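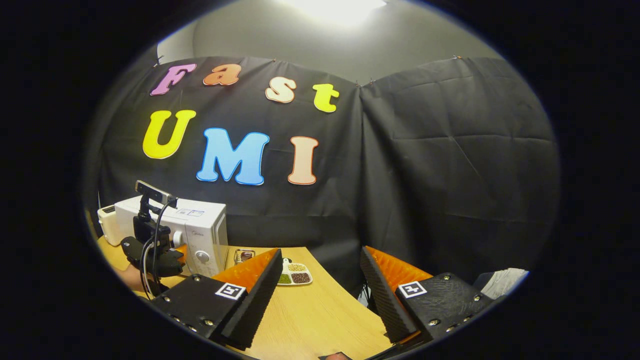
Todo ano me prometem que a máquina vai cuidar da cozinha. Todo ano, lá por dezembro, continuo eu a catar feijão.

2/ Perguntei à Mirta Godoy, que monta bancada de teste na Iturra, quanto tempo um braço leva para separar uma xícara de grãos. 53 minutos. Minha avó fazia isso vendo novela e ainda reclamava do vilão.

3/ Para ser justa: 500 tentativas gravadas e ele já pega a lata sem amassar. O grão escuro é que some - vai parar embaixo do micro-ondas, onde robô nenhum se abaixa.

4/ O Patricio Huenchumán jura que dobrar pano é pior. Na oficina da Grotitz o braço aperta parafuso o turno inteiro, sem café. Deram uma flanela para ele dobrar e foram 13 minutos de luta livre. Ganhou a flanela.

5/ Minha previsão: chão de fábrica, já dá. Louça, talvez em dois anos, se for toda igual e ninguém deixar garfo dentro do copo. Feijão, me chamem quando eu me aposentar.

6/ E antes que perguntem: sim, eu compraria. Parcelado. Só para ter com quem dividir a culpa pela pedrinha no prato.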